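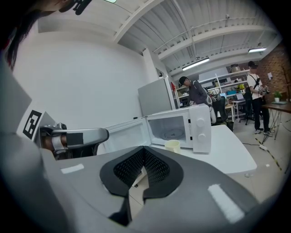
Microondas que hace saltar el diferencial solo al abrir la puerta

Foro de ayuda doméstica Prirell > Electricidad > Pequeños electrodomésticos
Publicado por tornasol_k el 20 de junio
2,381 visitas

Buenas. Tengo un microondas sencillo, de mandos giratorios, en una cocina de los años ochenta reformada a medias. Funciona bien en todos los niveles de potencia. El problema aparece al abrir la puerta antes de que termine el tiempo: una de cada cuatro o cinco veces salta el diferencial general y se queda toda la vivienda sin luz. Si dejo que el temporizador llegue a cero y abro después, no ha saltado nunca.

Datos de la instalación, por si sirven:
Diferencial único de 40 A y 30 mA, clase AC, con bastantes años.
Circuito de cocina con magnetotérmico de 16 A, compartido con la nevera y el lavavajillas.
Base con toma de tierra. Un comprobador de enchufe da conexión correcta.
El aparato está conectado directamente, sin regleta.

He probado en un enchufe del pasillo (otro circuito, mismo diferencial) y el comportamiento es el mismo. También he limpiado el marco de la puerta y los ganchos. El magnetotérmico no se mueve, cae solo el diferencial.

Lo que quiero saber es si esto apunta al aparato o a la instalación, y si hay alguna comprobación que se pueda hacer sin desmontar la carcasa. Está fuera de garantía.

Editado: el botón de test del diferencial dispara correctamente.

bornera_sur
Respuesta marcada como útil por quien pregunta

Que caiga el diferencial y no el magnetotérmico descarta en principio un cortocircuito franco entre fase y neutro. Conviene dejarlo claro porque existe un fallo parecido que sí provoca un cortocircuito: el del microinterruptor monitor. La puerta de un microondas acciona normalmente dos interruptores en serie con la alimentación del transformador y un tercero, el monitor, que cortocircuita la línea si los otros no han abierto a tiempo. Cuando la secuencia se desajusta, el monitor funde el fusible interno o dispara el magnetotérmico. En tu caso ni una cosa ni la otra, así que lo dejaría como segunda hipótesis.

La primera es una fuga a tierra que ya existe en reposo y a la que se suma un transitorio en el momento de la apertura. Al abrir la puerta con el magnetrón en marcha se interrumpe bruscamente la corriente en el primario de un transformador muy inductivo. El pico de tensión resultante pasa por los condensadores del filtro de entrada, que están conectados a tierra, y durante un instante la corriente diferencial sube. Si la vivienda ya tiene una fuga permanente apreciable, ese instante puede bastar.

Lo de que no salte al terminar el tiempo no es concluyente. El temporizador corta con su propio contacto y la puerta con los microinterruptores, y el arco no tiene por qué ser igual en ambos casos. Además, en potencias intermedias el magnetrón trabaja por ciclos, de modo que unas veces abres con carga y otras sin ella. Eso encaja bien con un disparo intermitente.

Comprobaciones sin abrir la carcasa:

Desconecta de la base la nevera, el lavavajillas y todo lo que tenga resistencia calefactora (termo, horno, lavadora). Pon un vaso de agua en el microondas a potencia máxima y abre la puerta a mitad del ciclo. Repite con tiempo suficiente entre pruebas. Si deja de saltar, la fuga de base está en otro aparato y el microondas solo aporta el último empujón.

Si sigue saltando con todo lo demás desenchufado, anota si ocurre también a potencia mínima.

Pide a un instalador que mida la fuga permanente con pinza de corriente diferencial en la cabecera. Un diferencial de 30 mA puede disparar legalmente a partir de 15 mA, y los viejos suelen estar más cerca del límite inferior que del superior. Con más de 9 o 10 mA permanentes los disparos intempestivos son esperables.

Con un solo diferencial para toda la casa yo repartiría los circuitos en 2 como mínimo, uno de ellos para la cocina, y pondría clase A, mejor superinmunizado. Resuelve esto y otros problemas que vendrán con cualquier electrodoméstico electrónico.

No quites la carcasa. El condensador de alta tensión trabaja por encima de los 2.000 V y puede conservar carga con el aparato desenchufado. La resistencia de descarga que lleva en paralelo también se avería.

cuatromilimetros

A mí me pasaba con uno marca Lynch y lo tiré. Uno nuevo básico cuesta poco más de 60 euros y el técnico te cobra casi eso solo por ir. No le daría más vueltas.

De todas formas cambia el diferencial, que con esos años ya toca.

valle_drimley

Estoy de acuerdo con bornera_sur en casi todo, con dos matices.

El primero es sobre el comprobador de enchufe. Los de tres luces indican que hay continuidad con tierra, pero no dicen nada de su resistencia. En edificios de esa época he encontrado tierras de 2 ohmios y otras de varios cientos, y el aparatito daba «correcto» en todas. Si viene el instalador a medir la fuga, que mida también la resistencia de puesta a tierra y el aislamiento de los conductores del circuito de cocina. Son diez minutos más.

El segundo es la humedad. Si calientas líquidos sin tapar, el vapor condensa en el techo de la cavidad y detrás de la placa de mica. Con la mica sucia de grasa se forman caminos de fuga y a veces arcos, aunque el arco suele verse u oírse. Mira si tiene zonas tostadas. Se cambia desde dentro de la cavidad, sin quitar la carcasa, y la plancha se vende para recortar a medida.

En cuanto a tirarlo, antes haría la prueba de desconectar lo demás. Si la fuga es del termo o del lavavajillas, el microondas nuevo hará lo mismo.

tornasol_k

Hecha la prueba. Con el termo desenchufado no ha saltado en toda la tarde. Lo vuelvo a enchufar y cae a la tercera apertura. La mica está limpia. He pedido presupuesto a una empresa de Vasville para medir la fuga y separar la cocina con un diferencial de clase A. De momento espero a que termine el tiempo antes de abrir.

bornera_sur

Entonces empieza por la resistencia del termo – si es blindada y tiene cal, es la candidata habitual. Que la midan a 500 V contra masa, con el polímetro normal no se ve.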